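Notebook, paper bench, November

Sizing tests for the Seltau sheets

Started at 7 in the morning and got through the whole gelatin series before lunch, which I'm thrilled about! Stock was the cotton and flax blend from the Hulov beater, pulled last month. Three baths: weak, medium, and the strong one Henryk Sowa swears by. Ink drop test on each, same pen, same blotter. The medium bath is gorgeous — crisp edges, no feathering, and the sheet still has that soft rattle when you shake it. Swatches are stapled in sets by bath, weak on top.
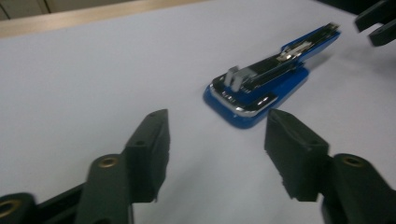
Fold endurance

Ran strips from batch 749 on the folding tester at 700 g load. The weak bath went to 1220 double folds. I ran a second strip because I didn't believe it, and it was nearly as good. The strong bath cracked early and got brittle along the crease, so Henryk owes me a coffee.
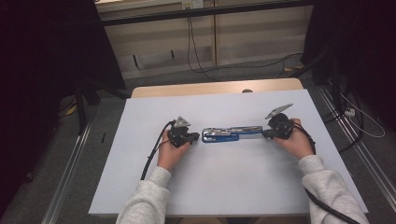
Grain direction matters far more than I expected in these. Strips cut across the mold lines gave up much sooner in every bath, so please pencil an arrow on the corner before cutting anything. I had to guess on two of them, and I've left those out of the table. 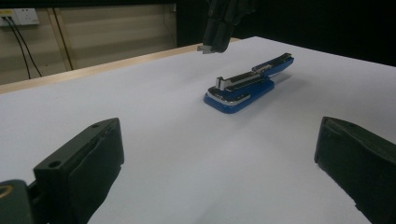 Next up is the Zarier flax, 17 sheets, still under felts. I want to try it with a pinch of alum in the medium bath and dry half of it on the boards. Vashisht blotters are running low, reorder.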